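Visit Report: Household Task Collection at the Pridport Site

Members of the Petwood Technical Exchange visited the Palside facility at Pridport on a Wednesday in December. The purpose of the visit was to learn how Palside gathers the examples from which its household handling system is trained. The group was received at 9:30 a.m. by Fernanda Figueiredo, who directs collection at the site.

The program

Palside operates from a former row of staff apartments, which retain their kitchens and laundry areas. Operators guide a gripper through ordinary chores while a small camera at the wrist records each attempt. One attempt, from the first movement to the release of the last item, is called an episode. The current laundry set stands at 310 episodes, of which 263 have been accepted for training. The remainder are kept in a separate store and may be used later to teach the system to recognize a poor start.

Ms. Figueiredo explained that the acceptance rules were revised in the fall. Episodes were formerly rejected if the operator paused for more than a few seconds. Reviewers found that this removed many useful corrections, and pauses are now permitted provided that the operator completes the task without outside help.

Laundry station

The group then observed work with towels and smaller cloths. Cloth is regarded at Palside as the most demanding material in the program, as it seldom takes the same shape twice. Operators are asked to vary the starting position between episodes and to leave the surrounding kitchen as they find it. Small items on the counters stay where they are.

Henrique Quintela, the lead operator, drew attention to the appliances. Dark, glossy surfaces give back reflections that change as the wrist moves, and pale cloth under strong light can lose its folds in the recording. Both conditions are common in homes, and the site does not attempt to remove them.

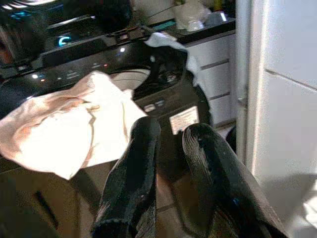 Review and labeling

Each episode is examined by 2 reviewers working separately. They mark the moment of grasp, the moment of release and any slip between the two. Where they disagree, the episode goes to Mr. Quintela. The exchange members were invited to label a short batch and found the moment of release difficult to judge with soft material.

Next steps

A second collection site at Frade is expected to open with 44 tasks on its list. Petwood has asked to receive the labeling guide once the revised edition is ready.

Contact: Petwood Technical Exchange, Visits Office | Copyright Petwood | Back to top

Comments

marlow_t: Are the rejected episodes available to member groups?

Visits Office: Not at present. The request has been passed to Palside.

D. Keene: We had the same trouble marking release on dish towels. Would like to see that guide too.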